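Varkness contracts and donations set

README, last revised in March

What it is

A table linking donations made to sitting and former councillors in Varkness with the public contracts those councillors voted on. It was put together from the council's register of interests, the published minutes and the tender notices. There are 855 rows. Each row is one donation, and where a vote by the same councillor could be tied to the donor, the vote is in the row as well.

Please read the limits before quoting anything. Two earlier write-ups using this table treated a match as proof of a bribe. It proves that a payment and a vote both exist, and the table can't carry you any further than that.

Where the rows come from

The register was typed up by hand from scanned pages. Handwriting in the older volumes is poor, and 217 rows have a donor name we would not swear to. They are marked "unsure" in the name_check column. Leave them out if you plan to name a company in print.

Minutes came from the council website, which drops attachments without notice. If a vote is missing from our table, it may well have taken place.

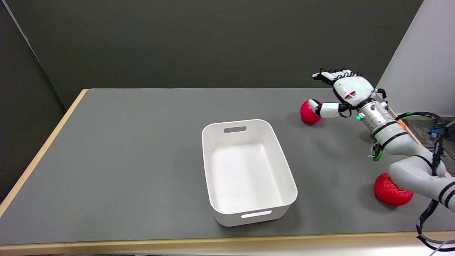 White plastic bin on a grey-topped table.

Columns

donor: name as written in the register, spelling left alone
donor_group: our guess at the parent firm
amount: as declared, not adjusted for inflation
vote_ref: minute number, blank if none found
vote_way: for, against, abstained, absent
name_check: sure or unsure

The donor_group column is the weakest part. Bergeron and Haltura are grouped together on the strength of a shared registered office, and plenty of unrelated firms share an office. We have kept the grouping and we still don't much like it. Run your sums both ways and see whether your finding survives.

Known problems

Of the matched rows, 112 have a vote that came before the donation. Some people find that more suspicious, some less. We have no view, and would be wary of anyone who had a firm one on this evidence.

Absences are recorded only from the point when the clerk began listing them. Before that, a blank in vote_way could mean anything.

Gifts under the declaration limit are not here at all — a careful donor would know that.

Ukik council is not covered, although its contracts appear in some of the same tender notices. Please stop asking us to merge the two. The registers use different rules on what has to be declared, and a joint total would be meaningless.

Corrections

Send the row number and a link to the source page. Corrections without a source are not entered, including those from councillors.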